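Print | E-mail

Skeneo Help Desk: Ticket 2127
Subject: Shared calendar shows appointments one hour late
Opened by: Stanisława Zalewska, Milero office
Status: Solved

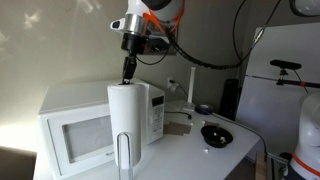 Stanisława Zalewska wrote:

Good morning. From this week our shared calendar shows every appointment one hour later than it was entered. I put a delivery for 9:00 and my colleagues see it at 10:00. On my own screen it stays correct. We are a small office and we use the calendar for all pickups, so two drivers already came at the wrong time. I have logged out and logged in again, and I have restarted the computer. It did not help. The program is the desktop version, and the calendar has 369 entries at the moment. Please advise me what to check next, and please do not delete anything.

Declan Ngata (support) wrote:

Hello Stanisława, thank you for the clear report. Nothing will be deleted. Could you please tell me three things:

1. Which time zone is written under Settings > Account > Region?
2. Is the box "Follow the computer clock" checked?
3. Do the colleagues see the wrong hour in the browser too?

Stanisława Zalewska wrote:

1. The correct zone, the same as in Windows.
2. Checked on my computer. At Hefin Dafis it is not checked, at Nandi Khumalo also not.
3. Yes, in the browser it is the same mistake. On Hefin's phone the hour is good, which I do not understand.

I should add that old appointments from March are correct for all of us. Only the new ones are wrong.

Declan Ngata (support) wrote:

The phone takes the hour from the network, so it does not read the calendar's own setting. I think the calendar itself has a different zone than the accounts. Please open the calendar as owner, choose Properties, and look at the line "Default zone for new entries."

Stanisława Zalewska wrote:

I am not the owner. The owner is Marlene Boychuk in the Strickland office, and she was on leave until today. She opened Properties and found there a zone one hour away from ours. She remembers that she made a copy of the Darnton calendar when she set up a new one for us, so probably the setting came together with the copy. She changed it and saved. New entries are now correct for everybody. The entries made this week are still one hour late, 71 of them.

Declan Ngata (support) wrote:

Good. For the old ones, Marlene can use Tools > Shift entries. Please first make an export, then filter by "Created this week," and set the shift to minus 60 minutes. Colleagues should close the calendar while this is running.

Stanisława Zalewska wrote:

We did it on May 22, 2020, after lunch. One entry, which Nandi had already corrected by hand, went one hour too early and I repaired it myself. The rest I compared with my paper list and they agree. The ticket can be closed. Thank you for your patience with us.

Contact | Copyright Skeneo | Back to top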